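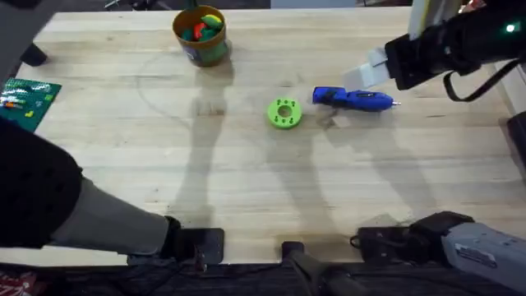
I get the same handful of emails about sorting and storing LEGO, so I finally put my answers in one place. I'm Raelene Tuhiwai and I've been at this long enough to have opinions! My main one is that you should keep the pieces you're using right now in something small and upright, like the round green cup with the orange-yellow rim, and put your baseplate off to one side where there's room to reach across. Green, red and yellow pieces can all share one cup while you build. The fancy sorting comes later.

Do I need to sort by color or by shape?

Shape, if you have a big collection. Finding a red two-by-four in a box of two-by-fours takes seconds, but finding it in a box of everything red will make you cranky. I went by color for years (it looks so pretty on a shelf) and then spent most of one July undoing it.

How many pieces do you have?

My last proper count was 1760, and that was before my friend Iwona Michalski handed over her kids' old tub. I haven't counted since and I don't plan to.

What do you keep them in?

Seventeen shallow drawers for the common stuff, plus cups and jars for whatever I'm working on. Deep bins are fine for bulk, but the tiny pieces all sink to the bottom and you end up tipping the whole thing out anyway.

Should I leave a half-finished build on the baseplate?

Sure, I do it all the time. Slide a tray under the plate before you move it, and carry it with both hands. Mine once went down the stairs. We don't talk about it.

How do you wash secondhand bricks?

Lukewarm water, a squirt of dish soap, and a mesh bag so nothing goes down the drain. Keep stickered pieces and anything electrical out of the water. Spread the rest on a towel overnight and flip them in the morning.

My bricks are stuck together. Help?

Get a brick separator! Please don't use your teeth. I have five separators and can usually find one of them.

Can I send you my spare pieces?

That's so kind, but I'm out of drawers. Try a school or library near you first, and call ahead to see what they can take.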